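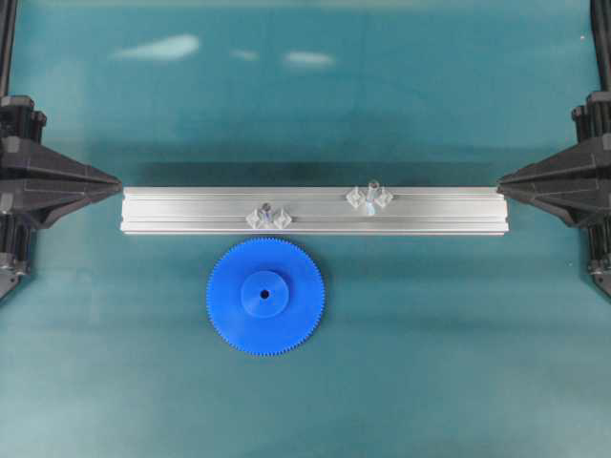
Parts on the Bench: A Gallery from the Randel Room

I've been putting off this page since August, and I'm so glad I finally sat down to do it! Anyone who comes by the shop knows I can talk about hardware for a whole evening. Bars, gears, little fasteners, the stuff that lives in drawers until you need it. It's the part of building I love best, maybe more than the finished thing (my family would agree, they've seen how many finished things there are).

The Randel room is the small one at the back of Chisholm, where we sort, measure and try parts against each other before anybody commits to a build. The first gallery entry is up now, and more will follow as I get through the drawers.

The bar, the clear fasteners and the blue gear
Silver aluminum extrusion on the teal-green surface, grooves running the whole length, with two little clear plastic fasteners on top and a big bright blue spur gear just below. I could look at those fine teeth all day!

Some notes to go with it

On extrusion: if you've never built with it, please try it once. You slide a nut along the groove, snug it down, change your mind, loosen it and slide it somewhere else. No drilling, no swearing over a hole that's a hair off. I cut my first piece with a hacksaw at the kitchen table and it was crooked as anything, and I still use it as a straightedge for things that don't need to be very straight.

On clear plastic: gorgeous, and a pain to find once it's on the floor. The ones in the picture have faceted, diamond-shaped wings on either side of a screw, and the silver and teal come right through them. I keep my clear parts in a tray lined with dark felt, which was Ajith Venkataraman's idea and a very good one.

On gears: fine teeth run quieter and coarse teeth forgive more. For a first gear train I'd go coarse. Then, when you've got the spacing figured out, treat yourself to something with a nice tight ring of teeth and listen to the difference. Plastic is fine for light loads, and you get it in colors like that blue!

On drawers: there are 86 of them in the Randel room and I've been through 32 so far. The Stumska cabinet is done, labels and all. The Riltetti cabinet is next, and it's the one with all the odd lengths and orphan screws, so I expect it to eat several evenings. If you've borrowed anything from drawer 61, I'd love to have it back before I get there (no questions asked).

Coming up in the gallery
Springs, mostly, and a batch of brass standoffs I'm very fond of. I'd also like to do a page just on knobs.

The room is open Saturday from 5 in the afternoon. Bring a part you like and tell me about it. If it's small and strange and you have no idea what it's for, even better, we'll dig through the drawers and see what it fits.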